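Last updated in January

# Keeping dry food dry, and other small things from my kitchen

I live in Collado, where the winter is wet and the kitchen wall on the north side never becomes really warm. In the first year I threw away much food. Crackers became soft in two days, salt made a stone, and one time I found small moths in the rice. Since then I have learned some habits, and I write them down for people with the same kind of kitchen.

## Salt and sugar

Put a spoon of dry rice in the salt jar. Everybody knows this one, but the rice must be changed, and this part people forget. I change it every 30 days. Brown sugar is the opposite problem, it becomes hard when it is too dry. A small piece of bread in the box for one night makes it soft again. Take the bread out in the morning.

## Flour

I buy flour in bags of 2,000 grams and never more. The paper bag goes into the freezer for 7 days before I open it, so that any eggs of insects die. After this, let the bag come to room temperature while it is still closed inside a plastic bag. If you open it cold, the water from the air sits on the flour and you have made the problem worse.

I keep the flour in a tall Plodico box with a clip lid. The rubber ring of the lid can be taken off, and it should be, because flour collects under it. Wash it by hand and let it dry the whole night. My first ring I put back wet and it got black spots.

## Open bags of snacks

Rolling the top and putting a clothespin is fine for one or two days. For a longer time, push out the air first, fold the corners inside to make a triangle, then roll down three times and clip. The corners are where the air enters.

Soft chips can be saved. Spread them on a tray and put them in the oven at 400 degrees (Fahrenheit!) for two or three minutes. Stay next to the oven. They go from good to brown very fast.

Do not keep snacks above the stove or on top of the refrigerator. Both places are warm, and the oil in the snack gets an old taste. I lost a whole bag of peanuts in this way, and they were not cheap ones.

## Baskets with holes

For everything that comes in its own closed wrapper I prefer a plastic basket with holes to a closed box. The air moves, crumbs fall out when you shake it over the sink, and you see from the side what is in it. Put the older packages in front and the new ones behind. When the basket is full, I don't buy more. This rule saved me more money than any other on this page.

Wash the basket in the bathtub with dish soap and an old toothbrush for the holes. Some baskets from the Firkau market lose their shape in hot water, so use warm water only.

## Shelf paper

I tried the sticky kind and I regret it. To take it off I needed a hair dryer, oil and one full afternoon. Now I use the Stulteck mat, which only lies on the shelf, and I cut it with normal scissors. Cut it a little smaller than the shelf or the edge lifts.

## Tea and coffee

Never next to the spices. My black tea tasted like cumin until spring. A metal can with a tight lid is enough, and if the can smells, leave some baking soda in it overnight and wipe it with a dry cloth.
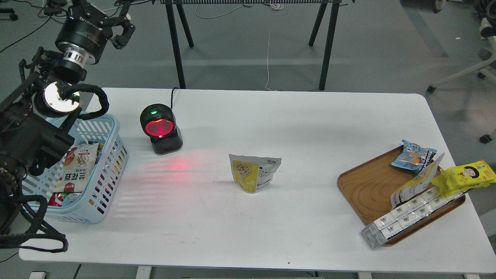

*Snacks in a light blue basket with holes.*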